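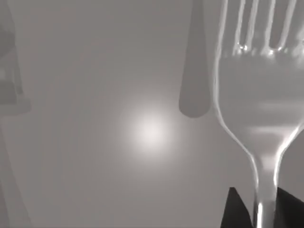 ## Pre-run check, simulated wrist view: Grullo planner on Leckie arm model

November 2, 2021. Build under test: Botlow sim, branch `utensil-sort`.

- [x] **Scene loads from the saved seed.** Same seed gives the same layout after a restart.
- [x] **Wrist camera stream is live.** Both fingertips are in view at the bottom. Leave the mount offset as is.
- [x] **Grasp pose.** Fork is held at the lower part of the neck, tines up. Accepted for this check.
- [ ] **Segmentation mask on held object.** Open. The highlights on the fork are bright enough to split the mask where the tines join the head. Repeat with the specular filter on.
- [ ] **Light spot on background.** Open. The detector returned it as an object in 3 of 16 resets. Raise the score threshold before changing the lighting.
- [x] **Held object attached to collision model.** Attach call comes back before the first retreat waypoint is sent.
- [ ] **Clearance to neighboring items.** The dark handle hanging left of the fork is in the planning scene, but its padding is still at the default. Set it by hand until the config loader is fixed.
- [x] **Joint speed cap at 80 percent.** Read back from the controller, not from the launch file.
- [x] **Stop command.** Tested 2 times from the Skinport console. Trajectory was canceled both times and the gripper stayed closed.
- [ ] **Log rotation.** Not checked. Disk quota was changed in April and the script still has the old path.

### Comments

Planning time went over the limit once, on the first reset after launch. Did not repeat. Keep the log.

Result: hold. Do not merge until the mask, threshold and padding items are closed. Log rotation can follow in a separate change.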